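Small food businesses should grow slower than their investors want

Veronika Bárány

Relline opened its second kitchen in March, nine months after the first. The money came from an investor who had tasted the dumplings at a market and offered to pay for the fit-out in exchange for a share of the company. By 11th November the second kitchen had closed and the owners were back to one site, with a smaller stake in it than they started with.

I don't think the investor behaved badly. The terms were ordinary and everyone had a lawyer. My complaint is with the idea that a food business doing well in one place should be in several as soon as somebody will pay for it.

A restaurant or a packaged food company runs on thin margins and on a few people who know how the product should taste. Julau, a bakery I have written about before, sells 3000 loaves a week from one oven room. The owner has turned down two offers. She told me she could find the rent for another shop tomorrow, but she has one head baker and it takes years to train a second.
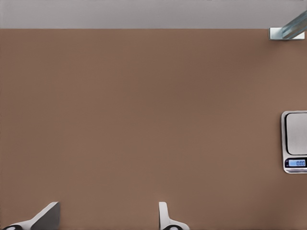
A brown tabletop against a pale grey background.

Investors have heard this before and they have an answer, which is systems. Write down the recipe, buy the same mixer, hire a manager. Sometimes it works. Ilik did it with bottled sauces and is now stocked in 10 towns. But sauce keeps on a shelf, and a bad batch can be held back before a customer sees it. A bad lunch service can't.

There is also the matter of what the money is for. Rácz, which makes frozen soups, took a small loan last year and spent all of it on a cold store. It added no new outlets and the owners kept every share. No television program would be interested in that deal, yet it cut their waste and they can now buy vegetables when prices are low.

I would like to see more lenders offer that kind of money, in modest amounts, tied to a piece of equipment. And I would like founders to ask for it first. Giving up a fifth of a company to open a shop you can't staff is a high price, and the owners of Relline will be paying it for as long as they trade.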